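Progress report to the Nustitz Fund
Jolledero Saturday and Summer Program, second report
October 19, 2018

Hello again from all of us at Jolledero! I promised in May that the next report would be shorter and I'm going to do my best, but it's been a very full summer and I have a lot to get through (the budget sheet is attached separately, as you asked last time, with the transport lines split out).

First, the enrollment. We had 187 kids sign up across the summer weeks and the fall Saturdays put together, which is more than we planned for in the application. Most of them came from the two districts we already work with, and the rest found us through the library flyers. We kept a waiting list for the July weeks and managed to place nearly everyone on it by opening an extra afternoon group. That afternoon group was paid for out of the contingency line, and I've marked it in the sheet so you can see what it did to the total.

The residential week at Ketow went ahead as planned. We took 24 middle schoolers, and your grant covered full places for the ones whose families had asked for help. I was nervous about Ketow because it was our first time running anything overnight, and the first evening was rough – the bus was late, dinner was late, and the cabin list I'd printed was an old one. By Tuesday things had settled down. The kids worked in small teams on a question they'd picked themselves about the river (one team spent the whole week on why the water below the footbridge runs slower, and they still email me about it). Each team gave a talk to the parents on the last morning. Some of the talks ran very long and I let them.

What I'd change at Ketow: I'd bring one more adult for the nights, and I'd start the project work on the first full day. We lost a day and a half to icebreakers and a tour. The kids said so on their feedback forms, quite bluntly, and I agree with them.

Now the little ones. The Saturday morning group for four- to six-year-olds was the part of the proposal you had the most questions about, so I'll go into it a bit more. It meets for two hours, with a parent or grandparent staying in the room, and we keep it loose: songs, a story, number play, time outside if the weather lets us. Attendance held up nicely through September and dipped a little when soccer started. We've spent most of the materials line for this group, and I don't expect to go over.
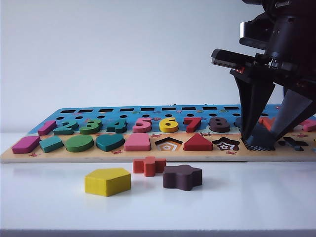
One parent wrote on the fall survey that the Saturday group was lovely but that two hours felt long for a four-year-old, and could we please think about a break in the middle with a snack, or a shorter session for the youngest kids. She added that her older son would happily stay for three! We got a few comments along the same lines, so from the first week in November we'll try a split, with the youngest finishing after an hour and a quarter. I'll let you know how it goes in the next report. It doesn't change the room rental, which we pay by the morning anyway.

Staffing has been the hardest part of the year. We started the summer with a full team and lost 2 of our session leaders in August, both to full-time teaching jobs (good for them, awful for my schedule). One post is filled. The other is still open, and I've been covering it myself on Saturdays, which means the data work has slipped. You were expecting the reading and math check-ins for the middle school group by the end of September, and I only have them for about half the kids. I'm sorry about that. The rest will be done before Thanksgiving, and I'll send them on their own so they don't have to wait for the final report.

Training went better. Everyone who leads a session has now done the two-day Geum course on project teaching, and the people who took it in spring came back for the follow-up. I'd been a little skeptical about the cost, but I've noticed a real difference in how our leaders ask questions – they wait longer, and they let a group be stuck for a while before stepping in. We had budgeted for travel to Geum as well, and since they came to us in the end, that money is unspent. I'd like to ask if we can move it to the bus line for spring. The bus company has raised its rate, and I don't see us getting it down.

Money, quickly: we're a bit under on training and travel, a bit over on food (Ketow again, growing kids eat a lot), and on track everywhere else. Nothing needs a decision from you right now except the travel question above.

Coming up before the next report: the split Saturday session, the remaining check-ins, hiring for the open post, and dates for next summer. Ketow has offered us the same week in July and is holding it until the middle of November without a deposit. I'd love to say yes. If there's any reason on your side to wait, please tell me before then.

You're very welcome to visit on a Saturday. We start at nine, parking is behind the building, and the side door is the one that's open.

With thanks,
Program Director, Jolledero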